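Chapter 4
How a Town Gets Its Water

Most of us turn on a tap a good many times before breakfast and never give it a thought, and I don't blame anyone for that. I grew up in Fledport, where the water came off the moor faintly brown in October (my grandmother said it made better tea, and I still half believe her), and I was quite grown up before I wondered how it got from the hill to our kettle.

In this chapter we shall follow the water the whole way down. We begin at the reservoir at Bumley, which lies 100 metres above the harbour, and that height matters more than anything else you will read in the next few pages. Water wants to run downhill, and a town that sits below its supply gets a great deal of its pressure for nothing.

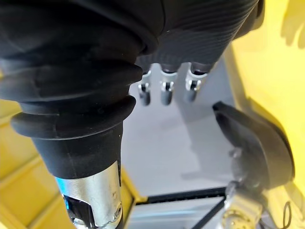 A town on flat ground has to work harder. It must lift its water into a tower or a tank, usually at night, and let it down again through the day as people need it. You may have passed such a tower on a train journey and taken it for something much grander!

From the reservoir the water goes to be cleaned. It stands for a while so that the heavier dirt can settle, then trickles through beds of sand, and last of all gets a small dose of chlorine. We shall take these stages slowly in sections 4.2 and 4.3, and there is a jam-jar filter to build at home if you have a bag of clean sand and a little patience.
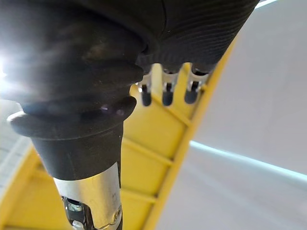 After cleaning come the mains, and here the story gets rather older. Some of the pipes under Fledport have been in the ground for over 60 years, and the map of them never quite agrees with what the diggers find. Leaks are a large part of section 4.4, along with the question of who ought to pay for mending them.

Before you read on, find out where your own water comes from. Ask at home, or look at a water bill, and write the name of the source at the top of a clean page. You will want it for the first exercise on page 53.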